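Sirkbridge Ferry and Food Trail Listings
README, version 2

Hi, and thanks for downloading! I've been keeping track of the places you can eat and drink within walking distance of the Vidmar ferry stops for longer than I'd like to admit, first in a notebook and then in a spreadsheet that got badly out of hand. Enough people asked me for a copy that I tidied it up and put it here.

What's in it

There are two files. listings.csv has 1,347 rows, one for each place, and 19 columns. stops.csv is much smaller and just gives the ferry stops, their names and which side of the Nirach they're on. Join them on stop_code and you're away.

If a café has moved, it gets a new row and the old one stays put with status set to "closed". I did it the other way in the first version and it made a terrible mess of the opening hours, so please don't merge the two back together unless you enjoy that sort of thing.

The columns people ask about

kind is my own call: café, bakery, pub, winery, takeaway, market stall or "other". A pub with a really good bakery counter is still a pub.

walk_min is the walk from the wharf in minutes, at my pace, on the flat route where there is one. I'm not a fast walker and I stop to look at boats.

last_boat_ok is "yes" if you can finish a normal meal and still make the last ferry back to Sirkbridge. It uses the winter timetable all year, which is the cautious choice.

festival marks anyone who had a stall at the Nirach food and wine weekend in November. Blank means I don't know – it doesn't mean no.

price_band is a letter from A (pocket change) to E (somebody else's shout). Drinks aren't counted.

notes is free text and full of my opinions. Drop it if you're doing anything serious.

How it was put together

Mostly by going there! I take the ferry, walk up from the wharf, write down what's open and check the hours on the door. Where I couldn't get to a place, I rang or used its own website, and the source column says "phone" or "web" so you can filter those out. A little script called Grillar does the clean-up afterwards. It fixes the spelling of street names, flags odd opening hours and colours the doubtful cells in my working copy (the colours don't survive in the CSV, sorry).

Things to watch out for

Coverage is best on the town side and patchy on the far bank past the old cannery, where the boats only run in the afternoon. Market stalls come and go, so treat their hours as a hint. Times are local and in 24-hour format, and anywhere that closes after midnight shows a closing time smaller than its opening time. That trips up most spreadsheet programs, mine included.

There are no reviews, no customer details and no staff names. Vidmar fares aren't in there either, as they change too often for me to keep up.

Using it

Help yourself for anything non-commercial, and a credit to the Sirkbridge listings would be lovely. If you're planning to print it or sell something with it, drop me a line first. Corrections are very welcome – send the row id and what's changed.

Photos
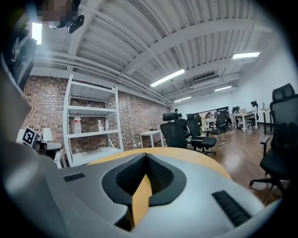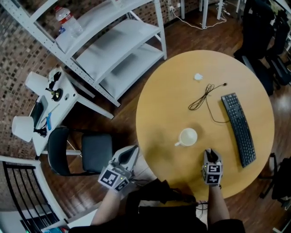
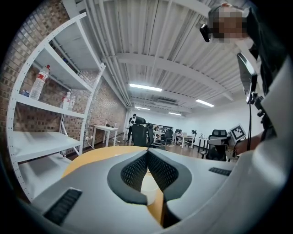

Three views, all taken in the same place.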